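Dec 27, 2019

My landlord in Hikwood has raised the rent by 90 dollars, so I have spent the holidays reading apartment listings, a kind of fiction I had been neglecting. "Cozy" I already knew. "Efficient" means you can fry an egg from bed. One place on Kodikara Street was "steps from the train," and I suppose everything is, if you don't say how many steps.
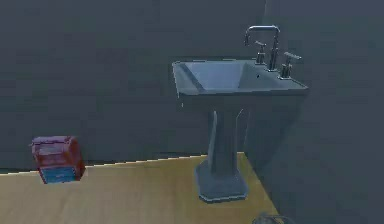
The application fee there was 100 dollars, not refundable, for the privilege of being told by email that they went with someone else. The deposit would have been 1000. I asked what the deposit covered and the agent said "peace of mind." She didn't say whose.

My friend Jahangir Siriwardena thinks I should stay put and pay up. Jahangir bought his house in a September so long ago that he remembers the price fondly, like a dog he once had. 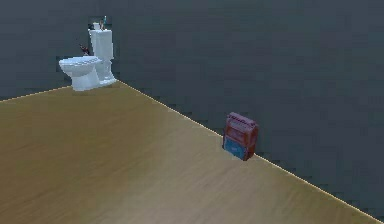
Garnora Neighborhood Writers' Club, Members' Blogs

I did visit two more places last week. The first allowed cats but not "cat behavior." The second had a lease with a clause about humming. I read it twice, on the bus home, humming.

So I've written to the landlord and offered him half the increase. He has replied with a thumbs up, and I have no idea what I've agreed to.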